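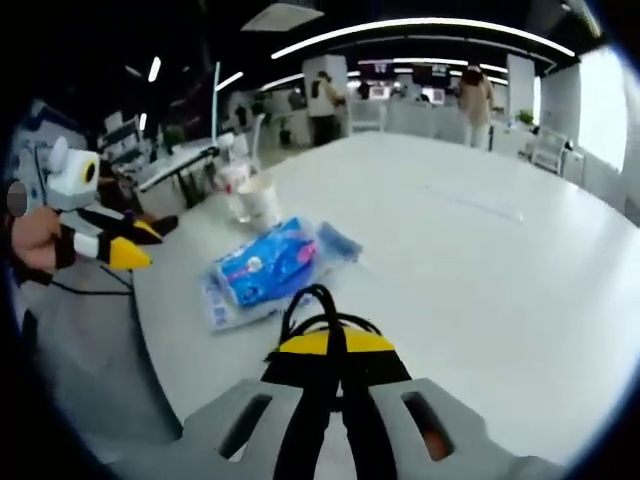

Keeping sourdough going while you're away?

Platovwood
Evening all. We're off to my sister's in June, 20 days all told, and I'm fretting over my starter more than the packing. It's a rye one, going since we moved here, and it gets fed every morning before the kettle's boiled. Can it sit in the fridge that long, or should I dry some out first? My neighbour has kindly offered to feed it, but she once watered my plastic fern (bless her), so I'm in two minds.

Honorato
Fridge, and enjoy your holiday! Give it a good feed, let it sit out for an hour, then lid on loosely and straight to the back of the bottom shelf. Mine has gone far longer than yours will and only needed a couple of feeds to get its puff back. You'll get some grey liquid on top, just stir it in or pour it off.

Julex
I'd pour it off every time, sorry Honorato. Stirred in, it makes a loaf so sour my lot won't touch it. And I don't agree about rye being fine on a normal feed, it's a hungry thing. Make it up much stiffer than usual, like a dough you could roll into a ball, and it'll eat through its flour far more slowly.

Honorato
Well, we like ours sour in this house! Fair point on the stiff feed though, I've only ever done that with white.

Broveck
Do dry a bit as well, whatever you decide. Spread it thin on baking paper, leave it till it snaps, and keep it in a jam jar. I lost one after 9 years when the fridge packed up and I still miss it.

Platovwood
Oh Broveck, that's awful. Right, stiff feed, bottom shelf, and a jar of flakes in the cupboard. Neighbour can have the tomatoes. Does it matter if the baking paper's the waxed sort?

Julex
Yes, it'll stick. Get the non-stick kind.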